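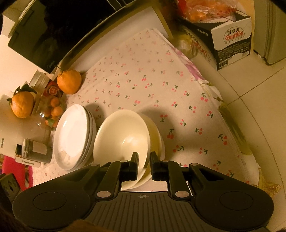
The round table in my kitchen, with bowls, plates and fruit

Cherry tablecloth on a small round table: where to keep the everyday bowls?
Posted by Eugénie Besnard, January 1, 2020

Hello everybody. My kitchen has few cabinets, so the round table is used for storage also. The cream bowls and white plates stay on it, next to the kettle and the glass bowl of mandarins. The microwave is on the white cabinet near by. It becomes too crowded when two persons want to eat. I like the cherry tablecloth and I do not want to remove it. The cloth is from Brurano and it slides a little when I pull a plate. Must I separate bowls and plates, or is one pile better? And can the oranges stay there?

Jenő Szalai
I have the same problem since I moved in October. My advice is one pile: plates down, bowls on top, all in the middle of the table. Then you lift everything together with two hands and the eating place is free. Do not make the pile high. For two persons you need two bowls and two plates on the table, the others can go in the cabinet under the microwave, if it has a free shelf.

For the sliding, buy the thin rubber net that is sold for drawers and put it under the cloth. Mine is 65 cm wide and I cut it round with kitchen scissors. Wash it by hand – in the machine it became sticky. The fruit can stay, but I would use only one glass vessel for it and put it at the back, so the sleeve does not catch it.

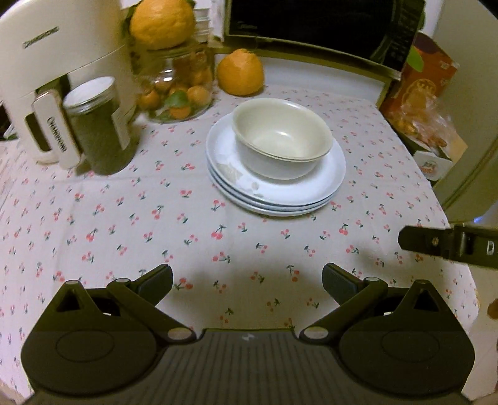 Bowls on the plates, fruit behind

With this order the front of the table is for eating. I put the bowls a little to the rear of the top plate, it is a habit only. If your plates have a leaf decoration like these, a paper napkin between plate and bowl is good against scratches.

Otero
Just buy a shelf for the wall. I paid 2,000 forint for mine in a second-hand shop.

Eugénie Besnard
Thank you both. I rent the apartment, so I can not make holes in the wall. I will try the rubber net first. Jenő, does it leave marks on a table with varnish?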